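Can a Robot Do Your Chores Yet?

Ages 9 to 12

If you have ever been told to clean your room, you have probably wished for a robot to do it. People have been wishing for that for a long time. Your grandparents saw robot maids in cartoons. Some of them were told they would own one when they grew up.

So where are they? The short answer is that machines can do some chores very well, some chores slowly, and a lot of chores not at all. This page explains why.

Machines that already do chores

You may have chore machines at home right now. A dishwasher washes dishes. A washing machine washes clothes. A robot vacuum drives around the floor and picks up crumbs and dog hair.

Look at what these machines have in common. Each one does a single job, and people set things up for it first. Somebody scrapes the plates and puts them in the dishwasher racks. Somebody picks the socks up off the floor before the vacuum starts. The machine does the middle part of the job, and a person does the beginning and the end.

Factories work the same way. A robot arm in a car factory can weld the same spot on 500 car doors and never get bored. But each door has to arrive in the right place, facing the right way. If a door shows up sideways, most of those robots will not know what to do. They may stop, or they may weld the air.

Why folding a towel is hard

Think about how you fold a towel. You find a corner in the pile without really looking for it. You give the towel a shake. If you grabbed it in the wrong place, you feel that right away and let go and try again. It takes you a few seconds.

Now think about what a robot has to work out. Which part of this lump is a corner? Is it the top corner or one underneath? Is this one towel or two? When the robot pulls, the towel changes shape, and everything it figured out a moment ago is wrong. It has to look again.

Engineers call things like towels, bags, ropes and wires "deformable objects." Deformable means the shape can change. A brick stays a brick when you pick it up. A towel turns into something new every time you touch it.

Hands that are not hands

Your hand has 27 bones in it. It also has thousands of tiny sensors in the skin that tell you if something is slippery, cold, soft or about to fall. You use them all day without noticing.

Most robots have a gripper in place of a hand. A gripper is usually two fingers that open and close, like tongs. Tongs are fine for picking up a block. Try buttoning a shirt with tongs and you will see the problem.

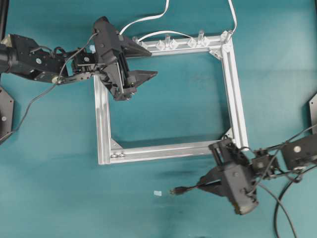
Chores in a workshop are a good place to test robots, and a lot of the testing goes on there before anyone sends a robot into a kitchen. A workshop is tidier than a house and the jobs are easier to describe. Tighten this bolt. Put this wire there. Even so, the jobs are tricky. A square frame made from aluminum bars is a nice thing for a robot to work around, as metal bars do not bend or wrinkle. The white cables near the top of the frame are another matter. One of them hangs in a wavy S and another makes a low arch over the top bar, and if you nudged either one it could end up in a different shape. The clear plastic pieces on that top bar are hard in their own way, which we will get to in a minute. The two black arms each have a gripper with pointed, triangular fingers, one near the upper left corner and one near the lower right. Two arms are useful for the same reason two hands are. One can hold while the other works.

Seeing clear things

Robots use cameras to see. Some also use special sensors that shine light at things and measure how it bounces back. That tells the robot how far away each thing is.

Clear plastic and glass cause trouble for both. The light goes through, or bends, or bounces off in a funny direction. To some sensors, a drinking glass looks like a hole, or like nothing at all. Shiny metal can be confusing too, with bright spots that move when the camera moves.

You can try this at home. Put a clear glass on a table in a dim room and look at it with one eye closed. You can still tell it is a glass, but part of the reason is that you have seen so many glasses before. Your brain fills in what your eye misses. A robot has to learn to do that.

How robots learn chores

There are two main ways to get a robot to do a job.

The older way is to write instructions. Move left this far. Close the gripper. Move up. This works well when nothing changes, as in the car factory.

The newer way is to show the robot. A person guides the arms through the job while a computer records everything the cameras see and every move the arms make. Then the person does it again, and again. The computer looks for patterns in all those recordings and tries to copy them.

Malathi Fernandes teaches robots this way at a small company called Grellimus. For one job, putting lids on plastic food boxes, she and her coworker Muthu Amin made 3000 recordings.

"I was very tired of lids," she says. "By the end I was putting lids on boxes in my dreams. The robot could do it pretty well, as long as it was our kind of box. Then Muthu brought in his lunch in a round one, and the robot pushed the lid right off the table."

A child who has learned to close a square box can usually close a round one. People are good at using what they learned in one place somewhere else. Robots are getting better at this, but it is still one of the hardest parts.

Slow and careful

If you watch a video of a robot doing chores, check the corner of the screen. You may see "2x" or a bigger number there. That means the video has been sped up. In real time many chore robots are very slow. In one test at Grellimus, a robot took 60 seconds to hang up a single T-shirt. Time yourself and see how you do.

There is a good reason to go slowly. A robot arm is strong and heavy. If there are people, pets or babies nearby, it must not bump into them. Factory robots often work behind fences. Your kitchen does not have a fence, and your little brother might crawl right under the table.

So, which chores?

Chores machines can do now, with some help from you: vacuuming a clear floor, mowing a flat lawn, washing dishes that are already loaded, washing and drying clothes.

Chores robots can do slowly, in a lab, on a good day: folding towels and shirts, wiping a table, putting toys in a bin, loading some kinds of dishes, plugging in some kinds of cables.

Chores that are still too hard: cleaning a messy bedroom they have never seen before, changing the sheets on a bunk bed, giving the dog a bath, cooking a whole dinner in someone else's kitchen.

Will the last list get shorter? Most engineers think so. They do not agree on how long it will take.

Try it yourself

You need two pairs of kitchen tongs, a T-shirt, a shoelace, a cup and a friend.

1. Sit next to your friend. Each of you holds one pair of tongs. You are the left arm and your friend is the right arm.

2. Without talking, fold the T-shirt together.

3. Now try to thread the shoelace through the handle of the cup and tie it.

4. Do it again, but this time close one eye and wear thick gloves.

Write down which part went wrong first. Did you drop the lace, or could you not see the end of it, or did the two arms get in each other's way? Robot engineers keep lists just like that one.

Words to know

Gripper: the part at the end of a robot arm that grabs things.

Sensor: a part that measures something, such as light, distance or how hard the robot is pushing.

Deformable: able to change shape.

Recording: in robot training, a saved copy of a person doing a job with the robot's arms.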